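Three documentaries from the February festival I can't stop talking about

I came home from my fourth screening with sore knees and a notebook full of writing I can barely read, and I would go back tomorrow if they'd let me. Documentary week at the Clonside is my favorite stretch of the winter. The big room seats 216 and it was packed for nearly everything I went to, even the one that started at ten in the morning!

So, the films, in the order I saw them.

The Ferryman's Ledger

Bram Claeys spent years filming one river crossing, and I was ready to be bored. I wasn't, not for a minute. The story starts with a account book of 484 pages kept by a man who rowed people over the border at night, and Claeys goes looking for the families listed in it. Some are delighted to hear from him. One woman shuts the door, and he keeps that in the film, with the sound of the lock and everything.

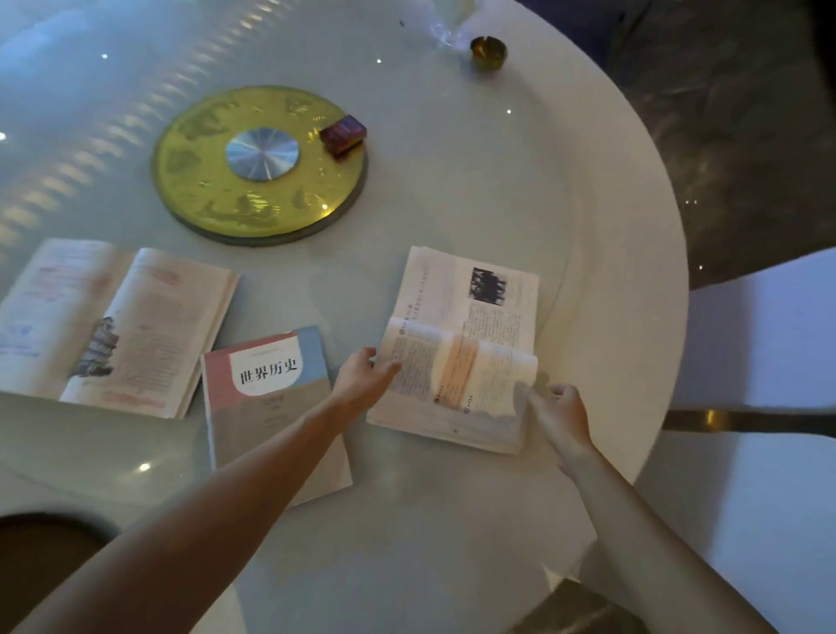
What I loved most is how little he explains. There's no narrator, no swelling strings, just people reading the entries out loud in their own kitchens and then going quiet. A grandson gets to his own family name and has to hand the book to his wife (I was a mess by then, and so was the man next to me). The middle drags a bit when we get to the archive – one trip down that corridor would have been plenty – but the last half hour is wonderful.

Mersha

Kobe Van Wijk's first feature, and wow. Mersha is a mining town that was emptied out in a single spring, and 34 former residents take turns telling him what happened. They don't agree on anything! Who signed the papers, whether the buses came before or after the school closed, even the color of the mayor's car. Van Wijk just lets the versions pile up, and somehow I trusted the film more for it.

He told us at the Q&A that he started with a 40-minute cut and kept getting letters from people who wanted to be in it. I'd happily watch another hour. The old radio broadcasts are used so well, too, and the sound mix in that room made them feel like they were coming from the row behind me.

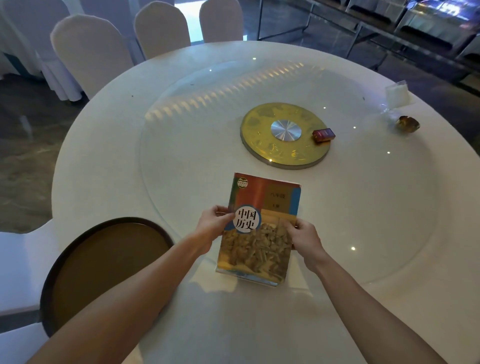
Vamgate

This one split the crowd, and I'm firmly on the yes side. It follows two sisters trying to clear their father's name after a spying trial, and it's told almost entirely through phone calls. Black screen, voices, now and then a street at night. Pudex are handling the release, so it should turn up in small theaters before summer. See it with an audience if you can, the silence during the last call was incredible.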